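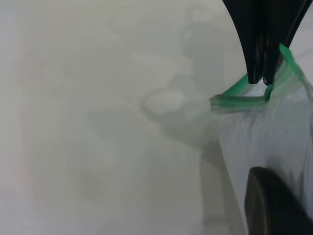
Home | Unit outline | Handouts | Labs | Assessment | Contacts

MANIPULATION OF FLEXIBLE MATERIALS
Handout to accompany the demonstration visit, Pidwood Automation Centre
Unit coordinator: Kaan Sönmez
Issued Aug 27, 2025
6 min read

1. Purpose of the visit

Students enrolled in the unit are required to attend one demonstration session at the Pidwood Automation Centre. The session forms part of the practical component and is examinable. This handout should be read beforehand and brought along in printed or electronic form.

The demonstration concerns the handling of zipper bags by a robot arm with a two-finger gripper. Earlier lectures dealt with rigid objects, whose shape may be treated as fixed once the grasp is closed. Plastic film does not permit that assumption. It folds, slides on itself and changes outline each time a finger moves, and the controller must respond to a shape it has not met before.

2. Arrangements on the day

Students should assemble in the foyer and sign the visitor register. Enclosed footwear is compulsory. Bags and coats are to be left in the lockers beside the stairwell. The demonstration will be led by Oğuzhan Demirtaş of the Pelura laboratory, and questions may be put to him at the end of each segment. Photography by students is permitted in the demonstration area only.

Groups will be organised according to the list on the unit page. Students wishing to change groups must write to the coordinator before the visit.

3. What to observe

3.1 Grasping an edge

The mouth of a zipper bag offers two thin lips lying close together. A gripper may take hold of one, of both, or of neither. Note the angle at which the fingers approach the lip and how far they overlap the film before closing. A shallow overlap leaves little to hold, while a deep one may gather material from the opposite lip.

3.2 Colour as a cue

The bags used at Pidwood have a green zipper on clear plastic. Transparent film is a poor subject for most vision systems, as its apparent colour is largely that of whatever lies behind or inside it. The zipper strip provides a continuous line of strong colour from which the position of the opening can be estimated. Students should consider how the method would fare with a colourless closure.

3.3 Glare and shadow

Creased film reflects light in short, bright streaks that shift with every movement of the arm. The gripper also casts its own shadow on the pale work surface. Both effects appear in the view from the wrist camera and should be distinguished from features of the bag itself. The lecture on image segmentation (Week 3) is relevant here.

3.4 Holding the body of the bag

Where the fingers close across the body of a bag, the film creases beneath them and the strip may bend. The position of the slider then becomes difficult to predict from a flat model. Record where the fingers sit in relation to the zipper and whether the slider remains in view of the camera.
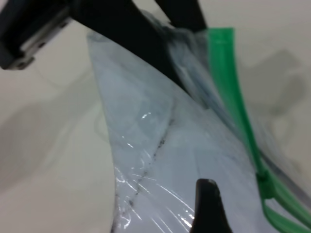
4. Background to the demonstration

The controller shown at Pidwood was trained on 794 recorded attempts made by human operators. Of these, 200 were set aside for evaluation and took no part in training. The recordings were annotated using Wastutora, the labelling tool introduced in the second laboratory class. Students are not expected to reproduce the training procedure but should be able to state why the evaluation set is kept separate.

The fingertip geometry follows the Ersoy pattern discussed in lectures: a tapering finger with a rounded tip. Compare this with the flat parallel jaws used in the first laboratory, and consider which would be more likely to mark or puncture thin film.

5. Written report

A report of no more than 2000 words is due in September, on the date shown on the unit page. It should contain:

- a labelled sketch of one grasp observed during the visit;
- a discussion of at least one source of visual error;
- a proposed change to the gripper, the lighting or the control method, with justification;
- references in the faculty style.

Late reports will be penalised in accordance with faculty policy. Students unable to attend any session through illness should contact Kaan Sönmez to arrange an alternative task.

Related items
Handout 4: Contact and friction in two-finger grasps
Handout 5: Wrist-mounted cameras and calibration
Laboratory 2: Annotating recordings in Wastutora
Visitor safety information, Pidwood Automation Centre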